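Vrac, sacs en filet et gros bocaux : l'épicerie du coin change ses habitudes

Mardi 8 septembre 2026

Bon, je sors du magasin Fesus avec deux kilos de lentilles et une nouvelle à vous raconter ! Depuis ce matin, l'épicerie accepte enfin qu'on vienne avec ses propres sacs en tissu ou en filet pour les fruits, les légumes et tout le rayon sec. Jusqu'ici c'était bocal en verre ou sachet kraft maison, point final, et ceux qui arrivaient avec leur petit sac cousu par mamie repartaient un peu vexés (j'en faisais partie, je l'avoue, et j'ai boudé le rayon des noix pendant tout l'hiver).

Le changement était dans l'air depuis le mois de mars. Une affichette avait été scotchée à côté de la balance, avec un stylo au bout d'une ficelle, pour demander aux clients ce qu'ils voulaient voir évoluer. Il y a eu 300 réponses, paraît-il, ce qui est énorme pour une boutique où l'on se croise à peine à quatre dans l'allée des farines. La demande qui revenait le plus souvent, c'était justement celle des sacs. Juste derrière, le retour du savon noir en vrac, mais là il va falloir patienter encore : le fournisseur Stubbs ne livre plus en bidons assez petits pour la réserve.

Concrètement, comment ça se passe ? On arrive avec son sac vide, on le pose sur la balance près de l'entrée, la machine Zinolar imprime une étiquette avec le poids à vide, et on la garde jusqu'à la caisse. J'ai testé avec trois sacs différents et ça marche très bien, même si le plus léger a mis du temps à se faire reconnaître – il a fallu le replier en quatre et le reposer au milieu du plateau. L'étiquette colle mal sur le coton, soit dit en passant. Prenez un petit bout de carton ou une pince à linge, vous m'en direz des nouvelles.

Tous les sacs ne vont pas avec tous les produits, et c'est là que j'ai appris deux ou trois choses. Le filet à mailles, c'est parfait pour les pommes, les oignons, les noix entières, les pommes de terre. Pour le riz, même le rond, on oublie : ça s'échappe par tous les trous et on sème derrière soi jusqu'à l'arrêt de bus (oui, j'ai vécu la chose avec du quinoa, et je retrouve encore des grains au fond de mon panier). Pour les grains fins, la farine ou le sucre, l'épicerie demande un tissu serré, propre et bien sec, avec un lien qui ferme.

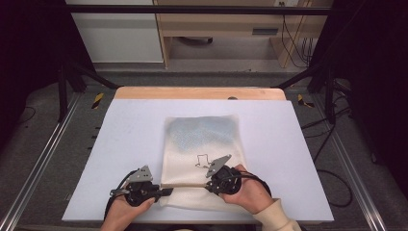
Côté hygiène, la règle tient sur une feuille affichée au-dessus des silos. Sac lavé, sec, sans odeur, et on ne touche pas la trémie avec le tissu. Si le sac est douteux, l'équipe peut le refuser et proposer un sachet en papier à la place, sans supplément. Je trouve ça plutôt raisonnable ! J'ai vu une dame discuter un bon moment à propos d'un sac qui avait visiblement servi à transporter des betteraves, et tout s'est terminé dans la bonne humeur, avec un sachet kraft et une recette de soupe en prime.

Pour ceux qui n'ont rien chez eux, il y a un petit présentoir à l'entrée. Les sacs viennent de l'atelier Brirkemix, ils existent en 2 tailles et le petit modèle est vendu 99 centimes pendant toute la semaine de lancement. Après, le prix remontera, mais personne à la caisse n'a su me dire de combien. J'en ai pris un grand pour les carottes, avec leurs fanes, parce que j'en ai assez de les voir dépasser de partout. Il passe à la machine à trente degrés avec le linge de couleur, mais j'éviterais le sèche-linge – ma collection précédente en est ressortie au format poupée.

Et puisqu'on me pose toujours la question : est-ce que ça revient moins cher ? Ça dépend franchement des produits. Les lentilles vertes, oui, je m'y retrouve par rapport au supermarché. Les amandes, non, elles restent un luxe. Les pâtes se valent. Là où je gagne vraiment, c'est sur les épices, que j'achète par toutes petites quantités au lieu de laisser vieillir un flacon de cumin pendant trois ans. D'ailleurs, pour les épices, le bocal reste obligatoire, tout comme pour l'huile, le miel et le vinaigre. Logique, vous me direz, mais quelqu'un a quand même demandé pour le miel !

Petit détail qui fera plaisir aux gens pressés : l'étiquette de poids à vide est réutilisable. Si vous la gardez attachée au sac et qu'elle reste lisible, pas besoin de repasser par la balance à chaque visite. Certains habitués ont déjà prévu de broder le poids directement sur le tissu. Je trouve l'idée ravissante, mais vu mon niveau en broderie, je vais m'en tenir au feutre textile. Pensez seulement à repeser le sac après quelques lavages, le coton bouge un peu et la caisse peut demander une vérification.

Autre nouveauté, plus discrète, les silos ont été réorganisés. Les légumineuses sont passées à gauche en entrant, les céréales du petit déjeuner au fond, et les fruits secs ont récupéré la place près de la fenêtre. J'ai tourné en rond un bon moment avant de retrouver mes pois cassés. Les pelles sont maintenant attachées à chaque bac, on ne les promène plus d'un produit à l'autre, et ça, pour les allergiques aux fruits à coque, c'est une vraie bonne nouvelle.

Le magasin garde ses horaires habituels, avec la pause du midi, et les bocaux restent bien sûr les bienvenus. La consigne sur les bouteilles continue aussi, il faut toujours les rapporter rincées et sans bouchon. Pour le samedi, attendez-vous à faire un peu la queue devant la balance, surtout en fin de matinée, quand tout le monde arrive du marché avec les bras chargés. Moi, j'y retourne en fin de semaine pour les noix – avec mon filet, cette fois, et mon bout de carton pour l'étiquette.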